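The Wednesday Club Teaches a Hand to Hold

At Surkitz, the robotics club of the Datgate technical school, the first lesson is how to pick up a drink. The students do not begin with programming. They begin with Obi, a gripper tool with two fingers, which a person carries by hand while its camera records everything.

The project has the name Flollex, and its goal is simple to say: collect 3,000 short recordings of daily objects being grasped, then train the club's robot arm with them. By April the club had 900. Each student must first make 200 good ones before he or she may touch the arm.

It is slow work. I tried it myself for one evening and my wrist was tired very soon. If you close the fingers too early, the bottle falls over. If you close them late, you push it across the table. The students told me that clear plastic is the most difficult, and they argue about it with much pleasure. 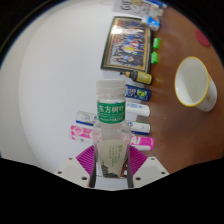 A clear bottle with a green neck label, held between the fingers of the gripper.

In summer, 4 students will take the arm to a regional competition, where it must serve a table without help. The others will continue with the recordings, and cups are next on their list.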